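Push-button dispenser jars for brown sugar, worth it or not?

Started by zitside_spela

zitside_spela
Posts: 336
I'm redoing the dry goods shelf and want something for brown sugar and cinnamon that doesn't need a spoon. Has anyone got the jars with a button on the lid that let out a bit at a time? Two would do me, one for each.

J_Harju
Had one for salt and it was fine. Brown sugar will clump. Soft brown is too damp for any of these, so you'd be pressing the button and getting nothing.

paiva_c
Disagree with Jouko. Demerara is dry enough. I've had mine going since November with no trouble, but I keep it well away from the kettle. Soft brown, yes, forget it.

J_Harju
She said brown sugar, not demerara.

zitside_spela
It's demerara mostly. Should have said.

Stojan B
My objection is the cleaning. Ground cinnamon gets into everything. I gave up and went back to plain jars from the market in Ollasby, 40p each, and a teaspoon that lives in the drawer underneath.

farkas_g
I use one every morning for porridge, so I'll put in a word for them. Mine is a clear glass jar with a big white top and a round yellow button on the front. You can see what's left through the glass, so it gets filled before it runs out.

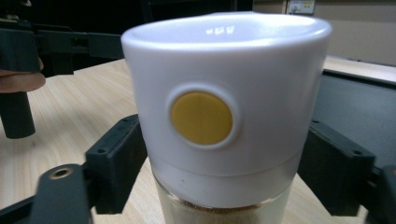
I don't fill it right to the brim — it seems to pour better with a gap. For cleaning I take the top off, tap it out over the sink and leave it overnight to dry before it goes back on. Stojan is right about fine powders though. I wouldn't put cinnamon in one.

Stojan B
Overnight to dry is my point. A plain lid takes a minute with a tea towel.

farkas_g
I only do it when the jar's empty.

paiva_c
Same. Make sure it's bone dry or Jouko will be proved right.

zitside_spela
Thanks all. I'll get one for the demerara and put the cinnamon in an ordinary jar. Does the button stiffen up with use?

farkas_g
Mine hasn't so far.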